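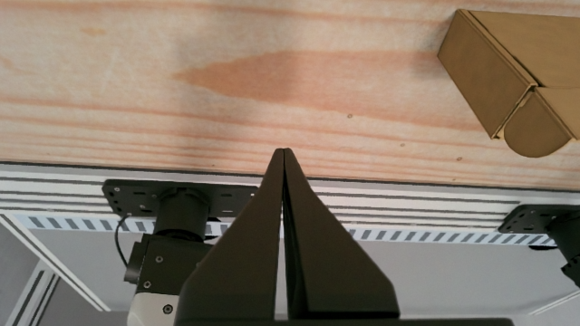 Progress report: upkeep and configuration of the two-arm handling cell
Reporting period: to the end of January
Prepared for: Favow Automation Fund
Prepared by: Paweena Kaewmanee, Cell Maintenance Lead, Fostunholm

1. Purpose of this report

This report sets out the work carried out on the two-arm handling cell under the current grant. It covers the simulated cell, which is used to check every change of setup, and the routine that has been put in place to keep the model and its settings in good order. Results from carton trials are included only where they bear on the condition of the cell.

2. Status at the close of the period

The cell is in regular use. A total of 2,106 runs were started during the period, of which 1,543 were completed without an operator stopping the run. The remaining runs were stopped by hand or by the software limits, and each has an entry in the fault log. The largest group of stops came from the fingers closing off-centre on the carton, and this became the main subject of the work described in section 3.

The mounting arrangement has not changed. Both arms remain on the platform behind the table and work forward across the rail. The fund was advised in the previous report that a side-mounted layout was under review. That review has been closed, and the present layout will be kept until the end of the grant.

3. Work completed

3.1 Finger alignment. The closing position of each gripper was reset, and the zero values are now held in a single settings file. Previously they were stored in 2 places, and an edit to one was not always carried across to the other. The file is read when the cell starts, and a mismatch prevents the arms from moving.

3.2 Carton approach. The start position for carton work has been redefined so that the two grippers come in from opposite sides. Operators now confirm this position before a series of runs begins and record it in the log.

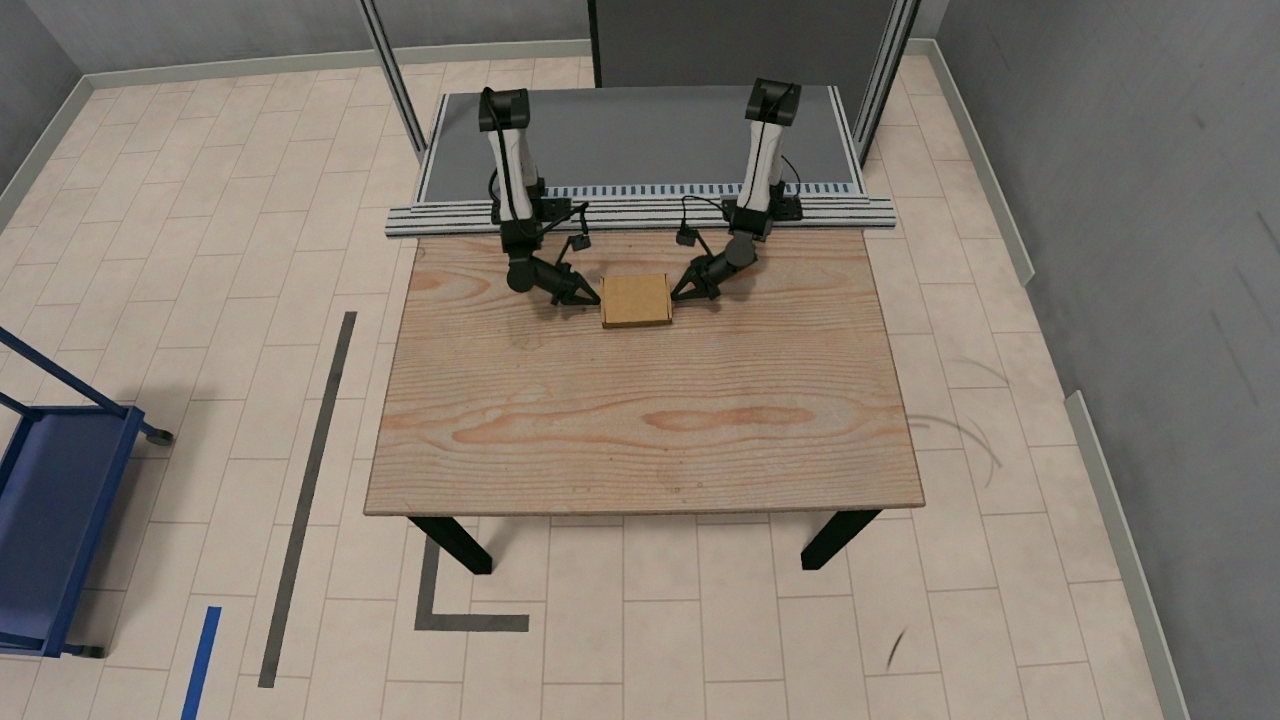

Figure 2. Simulated cell with the grippers at either side of the closed carton.

3.3 Camera brackets. The bracket offsets were re-entered from the design drawings after a discrepancy was found on the right arm. The error was small, but it had been carried through several earlier versions of the model. Affected runs have been marked in the log and will not be used in the final results.

3.4 Cable paths. Cable clearance at the wrist was reviewed over the full working range. Wrist rotation has been limited on both arms as a result. The limit does not affect carton work, although it may need to be revisited if taller items are introduced.

4. Maintenance routine

A written routine, known internally as Drarar, came into effect during the period. It consists of 14 checks, carried out at 8:30 a.m. before the first run, and covers joint limits, finger zero, camera offsets, table height and the position of the carton at reset. A failed check is entered under the operator's initials, and the cell stays out of service until the check has been repeated and passed.

Version control for the cell files has been moved to Ki, the shared archive at Fostunholm. Older copies on individual workstations have been withdrawn.

5. Outstanding matters

The friction values for the fingertips are still provisional - they were carried over from an earlier gripper and have yet to be measured again. The table surface values are in the same position. Staff time for both tasks has been set aside in the next period, and no additional funds are requested.

Training of a second maintenance operator has begun and is behind schedule. A revised training plan will be sent to the fund under separate cover.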